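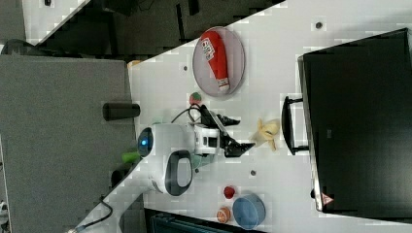

How should the food pieces and dishes be cleaned before they are put out on the table?
Wipe them with a cloth dampened in warm water and a little dish soap, wipe again with plain water, and let them air dry on a towel for 10 minutes.

Section 3. Setting Out and Putting Away

This section covers placing the Trerkar play food and dishes on a tabletop, checking the pieces, and returning them to storage. Assembly of the Bollgate storage shelf is covered in Section 5.

3.1 Before you start

Choose a flat, level table with a smooth top. A white or other light plain surface makes small red, orange, and yellow pieces easier to find at cleanup. Patterned table covers are not recommended.

Remove real food, drinks, and cutlery from the table. Check that the floor next to the table is clear on any side where children will stand.

CAUTION: Small pieces can be a choking hazard. Do not leave the set within reach of children under 3 years of age.

3.2 Placing the dishes

1. Place the plate toward the middle of the table. Press lightly on the rim. If the plate rocks, turn it over and check the underside for grit or leftover label adhesive.
2. Place the bowl a hand's width or more from the plate. Set it upright, with the open side up.
3. Leave open space between the dishes and the edge of the table.

Note: Clear plastic shows scratches sooner than colored plastic. Do not stack clear plates without a paper towel between them.

3.3 Placing the food

1. Put out the large pieces first. These include the banana and anything in the shape of a bottle.
2. Lay bottles on their sides. A squeeze bottle may be laid across the plate if table space is limited.
3. Put out the round pieces last. The tomato and the smaller fruits roll easily, so start them near a dish.
4. Check that no piece is hanging over the edge.

Fruits may be mixed with vegetables. For sorting play, leave the bowl empty at the start and keep the pieces loose on the table around it. For serving play, begin with the pieces in the bowl and the plate empty.

Note: If a real condiment bottle is used as a prop, make sure it is empty, rinsed, and dry, with the cap closed. Kordestani replacement caps fit Trerkar bottles only and must not be forced onto grocery bottles.

CAUTION: Do not store props that have held real food in the same bag as soft pieces. Odors transfer and are difficult to remove.

3.4 Using a case on the table

A hard case may stay on the table during use if there is room for it.

1. Lay the case flat. Do not stand it on end.
2. Keep the full base of the case on the tabletop.
3. Close the lid and fasten the latches before any food is put out.
4. Do not place dishes on the lid.

If the case carries a warning label, leave the label in place and follow it. Labels that have become unreadable should be replaced — see the parts list at the back of this manual.

3.5 Checking the pieces

Inspect the set every 5 uses, or sooner if a piece has been dropped on a hard floor.

Soft pieces: Look for creases, splits, and open seams. A crease in a soft banana or similar piece often relaxes overnight if the piece is laid flat with nothing on top of it. Do not use a hair dryer or hot water to speed this up. A split piece must be discarded.

Hard pieces: Look for cracks and sharp edges. Run a fingertip along the mold line. Pieces with a raised edge should be taken out of use.

Dishes: Hold each dish up to a window or lamp and look for hairline cracks. Cloudiness is normal wear.

3.6 Putting away

1. Clear the round pieces first and place them in the bowl.
2. Collect the remaining food and lay it in the storage bin, heaviest pieces at the bottom.
3. Place the plate on top, face down.
4. Look along the table edges and on the floor. Small pieces often come to rest beside table legs.
5. Wipe the table with a dry cloth.

The standard Enum bin holds nearly 600 cubic inches. If the lid does not close without pressure, move the dishes to a second bin — a lid forced shut will flatten the soft pieces.

Store the bin indoors, away from heaters and direct sun.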